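Kikik Everyday Bath Towel, Charcoal: 14 Washes Later

Posted 12/19/23 in Bed & Bath

I did not set out to have opinions about towels. For most of my adult life I dried myself with whatever was on the hook, including one beach towel with a parrot on it that outlasted two apartments. Then the parrot split down the middle in October and I had to go shopping like a grown-up.

The Kikik Everyday had 2797 customer ratings when I ordered it, and I read far too many of them. Half said it was the softest thing they had ever owned. The other half said it shed like a collie. Both camps are right, as you'll see, though they seem to have washed it a different number of times.

The set costs $50 and you get two bath towels, two hand towels and a washcloth. One washcloth. I have thought about the single washcloth a lot. The color choices are white, sand, "fog" and charcoal, and I picked charcoal on the theory that it would hide things.

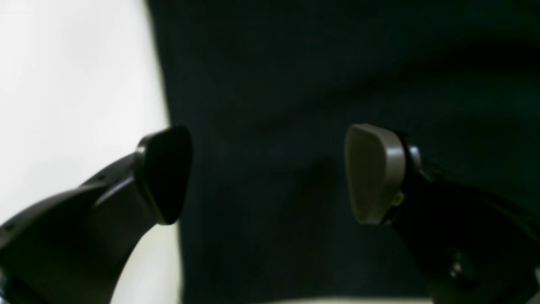

Two fingers, one tipped in black and one in gray, with a gap between them.

First impressions. Out of the bag the bath towels felt slick, almost waxy, and they moved water around my shoulders without taking any of it in. New terry often does this. The care card tells you to wash before use, and I ignored the care card, so that one's on me. After the first wash they started doing their job. The lint trap after that wash held enough gray fluff to knit the missing washcloth.

The shedding went on for five washes. If you own anything white, keep it in a separate county until then. My socks are now also charcoal, or maybe fog. After the fifth load it stopped, and I've had clean lint traps ever since.

Absorbency is where the Kikik earns its money. I run cold and take long showers, so I ask a lot of a towel, and one of these gets me dry with a corner left over. The Vieira towels I tried last year were thicker and looked better on the rail, and they stayed damp until the following evening. They also cost more than my bathroom mirror. The Kikik is dry by lunchtime with the window open a crack.

Size is fine for me. My brother, who is built like a barn door, reports that it closes around him with nothing to spare.

Now for the complaints. The hanging loop is a thin ribbon sewn into the hem with what looks like good intentions. Mine came off one of the hand towels in the ninth wash. The hem itself has puckered a little along one side, which means the towel never quite lies square, and if you are a person who folds in thirds and lines up the edges, this will bother you every single laundry day. I fold in half, then in half again, then give up. A thick towel forgives that. It makes a fat, friendly stack that no shelf in my linen closet was built for.
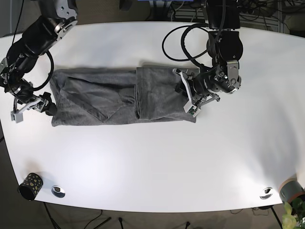
Olga Matos wrote in after my first-wash notes went up to say that she has had the sand set for a year, lost both loops on the hand towels, and fixed them with bias tape and a bad temper. She also says to skip fabric softener altogether, as it brings back that waxy feel and takes three loads to get rid of.

She's right about the softener. I tested it on one hand towel and it went back to pushing water around like a squeegee. A cup of white vinegar in the rinse sorted it out, and the smell was gone once it dried.

Color has held up well through all 14 washes, warm water, medium heat. It may be a shade lighter than the day it came, but I only notice next to the tag.

Would I buy the set again? Yes, on sale, and I'd snip the loops off myself and save everyone the suspense. If you want hotel thickness and own a heated rail, get the Vieira.

Softness: good after the second wash
Drying: very good
Loops: no
Washcloths: one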